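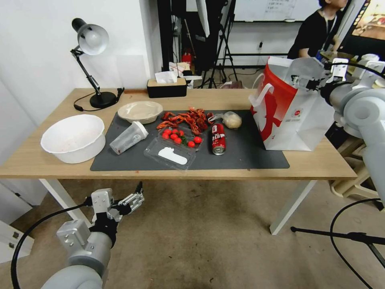
Figura 1. Cangrejos de río cocidos y tomates cherry.

CAPÍTULO 6
Tablas de botín y rachas secas

Qué se ve en este capítulo
Probabilidad por intento y probabilidad acumulada
La media y por qué engaña
Contadores de garantía
Bolsas sin reposición
Varios objetos en la misma tabla
Ejercicios

Requisitos: el capítulo 5 entero (eventos independientes) y saber arrastrar una fórmula en una hoja de cálculo. Nada más.

6.1 Un jefe, un objeto, 20 intentos

Empezamos por un caso. En Brirer, el juego de rol que usamos en todo el libro, el último jefe de la mina suelta un anillo con probabilidad de 1 entre 20. Un jugador lo mata 20 veces. Ningún anillo. Escribe al foro, enfadado: la tabla está rota.

¿Lo está? Casi seguro que no. La probabilidad de no ver el anillo en un intento es 0,95. En dos intentos, 0,95 × 0,95. En 20 intentos, 0,95 elevado a 20, que da 0,358. Más de un tercio de los jugadores que matan al jefe 20 veces se van sin nada. Con una población grande eso son muchos mensajes en el foro, y todos dicen lo mismo.

El error del jugador es habitual: lee "1 entre 20" como "uno cada 20". Lo primero es una probabilidad por intento. Lo segundo sería una promesa, y el servidor no ha prometido nada. Cada muerte del jefe se tira aparte, sin memoria de la anterior.

Probemos con otros valores. Objeto de 1 entre 16, 16 intentos: 0,356. Objeto de 1 entre 27, 27 intentos: 0,361. Objeto de 1 entre 100, 100 intentos: 0,366. Casi no se mueve. El alumno con algo de cálculo reconocerá el límite, 1/e, es decir 0,368. Quien no lo tenga puede quedarse con la regla práctica:

Si un objeto sale con probabilidad 1/n y se hacen n intentos, más de un tercio de los jugadores no lo consigue.

Vale para n de 16 en adelante sin problema. Para n muy pequeño conviene hacer la cuenta – con n igual a 2 sale un cuarto justo.

6.2 La media y la mediana

El número medio de intentos hasta el primer anillo es 20. Correcto, y poco útil si se da solo. La distribución es geométrica y tiene una cola larga a la derecha: unos pocos jugadores con muy mala suerte tiran de la media hacia arriba. La mediana está bastante más abajo. Basta con 14 intentos para que más de la mitad de los jugadores tenga ya su anillo.

Dos consecuencias para el diseñador. Primera, la mayoría termina antes de lo que indica la media. Segunda, los que no terminan pueden tardar muchísimo, y son los que se quejan. Una tabla se ajusta mirando la cola. Mirar solo el centro lleva a tablas que parecen generosas en la hoja de cálculo y crueles en el servidor.

Aviso sobre notación. En este libro p es siempre la probabilidad por intento y k el número de intentos. Algunos manuales cuentan los fallos antes del éxito en vez de los intentos; ahí la media sale una unidad menor. Fuente de errores constante en las entregas. Revisar antes de comparar resultados con otra fuente.

6.3 Contadores de garantía

Solución clásica a la racha seca: un contador. Sube uno con cada fallo, vuelve a cero con cada éxito y, al llegar a cierto valor, fuerza la caída. En Wirano, el segundo juego de ejemplo, el arco del pantano tiene la misma p que el anillo de Brirer, 1 entre 20, pero el intento 27 es seguro.

¿Cuántos jugadores llegan a usar la garantía? Los que fallan 26 veces seguidas: 0,95 elevado a 26, o sea 0,264. Más de una cuarta parte. Suele sorprender. El diseñador pone el contador pensando en unos cuantos casos extremos y resulta que lo toca una de cada cuatro personas.

Y la media también cambia. Ya no es 20. Se calcula sumando las probabilidades de seguir jugando en cada intento:

media = (1 – 0,95^27) / 0,05

Da 14,99. Es decir, el contador ha abaratado el arco en una cuarta parte sin que nadie tocase la p. Si el precio en el mercado interno se había fijado con la media vieja, hay que rehacerlo. Olvidarlo es el fallo mas común en este punto.

Variante: garantía blanda. La p crece poco a poco a partir de cierto fallo. El perfil es más suave y el jugador no nota el escalón. A cambio no hay fórmula cerrada cómoda; se tabula fila a fila. Lo hacemos en 6.6.

6.4 Bolsas sin reposición

Otra vía. En Triệu, el juego de cartas, la tabla es una bolsa con 20 fichas, una de ellas premiada. Se saca una ficha por combate y no se devuelve. Cuando la bolsa se vacía, se rellena y se mezcla.

Peor caso dentro de una bolsa: 20 combates. Media de la primera caída: 10,5. Muy distinto del anillo aunque la ficha técnica diga "1 entre 20" en los dos. El texto que ve el jugador es idéntico, el comportamiento no se parece.

Ojo con el paso de una bolsa a la siguiente. Si la ficha premiada sale la primera en una bolsa y la última en la siguiente, entre una y otra pasan 39 combates. Poco probable, pero ocurre. Y al revés: última de una, primera de la otra, dos premios seguidos.

A favor de la bolsa: a largo plazo la proporción es exacta. En contra: se puede contar. Un jugador atento sabe cuántas fichas le quedan y deja los últimos combates para cuando le convenga.

6.5 Varios objetos en la misma tabla

Hasta aquí un solo objeto. Las tablas reales llevan varios, con pesos. En Sinero los pesos suman 100, lo que facilita la lectura: un peso de 16 es un 16 % y no hay que dividir. No es obligatorio. Cualquier suma sirve mientras se divida por el total.

Lo delicado viene al pedir la colección completa. Conseguir todos los objetos cuesta bastante más que conseguir el más raro, sobre todo si hay varios con pesos parecidos. El problema se llama del coleccionista y y ocupa la segunda mitad del capítulo.

Antes de seguir

Hacer estos cuatro en la hoja, sin simulador.

1. Calcular la probabilidad de no ver un objeto de 1 entre 27 en 100 intentos.
2. Repetir la cuenta de 6.3 con la garantía en el intento 16. Dar la media nueva y la fracción de jugadores que llega a usarla.
3. Bolsa de 20 fichas con dos premiadas. Media de la primera caída y peor caso.
4. Redactar en una frase, para la ayuda del juego, lo que significa "1 entre 20" en Brirer. Otra para Wirano. Otra para Triệu. Sin fórmulas.

Soluciones de los impares al final del libro.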